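Tuesday visit to the Clisevwood packaging sorting rooms

Pui-shan Ng ran the tour, which began at 9 with small retail packets. Film, foil and card are separated by hand before weighing.

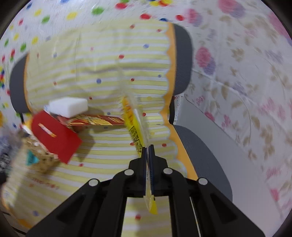

Yellow and clear packet, with red packaging alongside.

The weigh sheet has 11 material codes. Printed film goes under one code regardless of color.

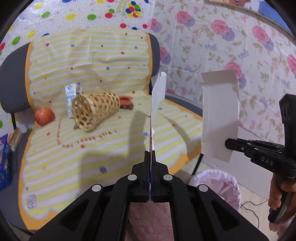

Cardboard took up the remaining 30 minutes. Ng grades it by edge condition and fold damage. The thin white piece, ragged along its lower edge, shows the kind of tear she records separately from a crease. Batch 42 was still open when we left.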